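Ticket: Gripper loses hold on round lids, force reading drops to zero
Project: Drisusska
Opened by: Rajkumari Negi
Assigned to: Bram Willems
Priority: High
Status: Monitoring

Rajkumari Negi, 9:40
The hand-held gripper on station Kara lets go of round lids partway through a lift. The fingers close, the force reading comes up as normal, then it falls to zero and the fingers open by about 30 percent of travel. No error on the display. It happened on 18 of 52 lifts this morning. Flat boxes and bags are fine so far. I have stopped using the unit for anything with a hard edge.

Bram Willems, 10:15
Which firmware, and are these the old fingers or the black blocks with the threaded inserts? Also please send the log from one bad lift and one good one.

Rajkumari Negi, 11:02
Black blocks. Firmware is the May build. Both logs attached. On the bad lift the drop starts 200 ms after contact. I tried a slower close and it made no difference.

Bram Willems, 13:30
Thanks. The motor current stays flat in both logs until the drop, so the motor isn't slipping. The force signal goes to exactly zero in one sample, and a real loss of grip would show a slope. The controller sees zero, decides there is nothing between the fingers and backs off. I think we are losing the sensor signal and the opening is just the response to that.

Please check the following with the power off:
1. Sensor plug at the base of the left finger. Push it in until it clicks.
2. Cable where it bends behind the mount. Look for a flat spot or a split jacket.
3. Screws on both fingers. They should not turn by hand.
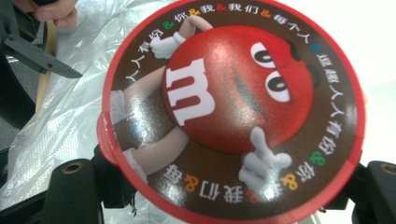

Round lids load the fingers unevenly when they sit at an angle, so the mount twists a little more than it does with a box. If the cable is tight at the bend, that could be enough to open the contact.

Rajkumari Negi, 14:50
Plug was fully in. Screws tight. The cable has a flat spot right behind the mount, and if I press on it with the power back on and the fingers clear, the reading drops out every time.

Kristof Van der Linden, 15:05
Safety note from me: until this is fixed, keep your free hand away from the fingers while the unit is powered. If the signal drops during an opening move we don't know what it will do when it comes back. I've asked Marijke to tag the unit.

Marijke Stevens, 15:20
Tagged. Spare cable from Aerts is on the shelf, going in now with a longer loop at the bend.

Rajkumari Negi, 16:45
New cable in. Ran 30 lifts on round lids, no drops. Leaving this open until the firmware change is in - a lost signal should hold position and raise an error.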